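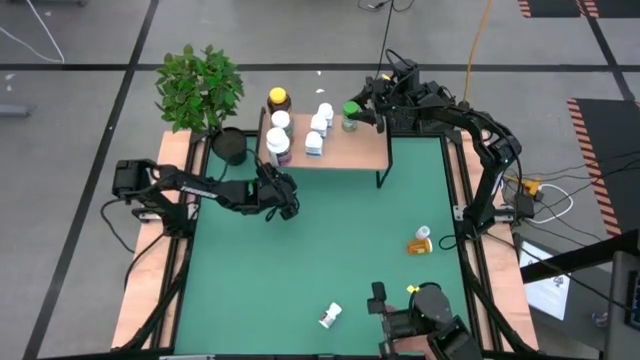 Régis Chauvin holds that the approach planner should not be trusted with the crowded shelf until the clearance term is computed per finger. His reasoning, given in the comments on yesterday's merge request, is that the present term treats the gripper as one convex hull. With the fingers open, the hull is wider than the gap beside most of the bottles, so the planner either rejects a reachable grasp or falls back to the relaxed margin and accepts one it should not. He asks that the relaxed margin be removed from the default configuration.

Notebook entry, July 8, 2020
Station: two-arm bench, Prevville
Software: Gader planning branch, Fikre perception service, Flurnine session recorder

Purpose. To determine whether the hull approximation accounts for the rejected grasps on the raised shelf, and whether the same fault is present for bottles resting on the mat.

Configuration. Both arms are run from a single planning process. The shelf is entered in the collision model as a box for the top and four thin boxes for the legs. Bottles are entered as upright cylinders from the perception service, with the cap treated as a separate, narrower cylinder where the service reports one. The plant at the corner is entered as a single keep-out cylinder, which is generous on the leaf side and should be left that way.

Work on the shelf. The right arm was assigned the green-capped bottle, which stands apart from the row of small white ones. It is the easiest target on the shelf and was chosen as the reference. The planner returned a side approach at the cap with the default margin and did not need the relaxed one. The same query for the middle bottle of the white row produced no solution at the default margin. After the hull was replaced by two finger volumes and a palm volume, the query returned a solution at the default margin. This supports the comment quoted above.

The offline set was then replayed. It contains 541 grasp queries on shelf layouts, of which 296 had been rejected by the hull version. I have not yet sorted the remaining rejections by cause. A first reading of the log suggests that many concern the forearm and the shelf edge, and so have nothing to do with the fingers.

Planning time. The per-finger check is slower, as expected. The planner limit is 1000 milliseconds per query and the replay stayed within it, but the margin is thin for queries in which both arms are active. The palm volume may be checked first and the fingers skipped when it is already in collision. This is a small change and I will make it before the next replay.

Bottles on the mat. Those lying on their sides are not represented correctly. The perception service fits an upright cylinder to everything it labels as a bottle, so an object on its side receives a model that is too tall and too narrow. Where the orange pill bottle and the small white one lie close together, the service merged them into one object in several updates and then separated them again. The planner discarded its cached paths each time the object count changed. That behavior is correct, but it makes the left arm wait above the mat for no useful purpose.

Sylvain Pons has proposed a second shape class with a free axis, chosen when the fitted height falls below the fitted width. I agree with the proposal in principle. The threshold should not be applied to the larger white bottle with the white lid until the fit for that shape has been checked – the height and width estimates are noisy where its neighbors hide part of it.

Arm coordination. The left arm is held with an empty gripper near the front left corner of the shelf while the right arm works. In the present scheme it reserves the whole volume between its elbow and its gripper, including space it will never enter during the wait. Reducing the reservation to the links themselves recovered 21 queries in the replay that had failed on arm-to-arm clearance. The change has been committed under a flag and is off by default.

Cables. The loops along the right arm are still absent from the collision model. Padding the forearm link is the current substitute. Please do not reduce this padding to obtain a solution; two paths in the replay would pass only if it were removed, and they should continue to fail.

Decisions
Relaxed margin removed from the default configuration, as requested.
Per-finger clearance enabled on the planning branch for both arms.
Reduced reservation kept behind its flag pending a run with both arms moving.
Free-axis shape class assigned to Sylvain Pons, with a target of early August.

Open points
Sort the remaining rejections by cause and attach the table to the merge request.
Confirm that Flurnine stores the margin in force for each query. The older sessions record only the outcome – this made the comparison above slower than it needed to be.
Ask Régis whether the cap cylinder should carry its own clearance value or inherit that of the body.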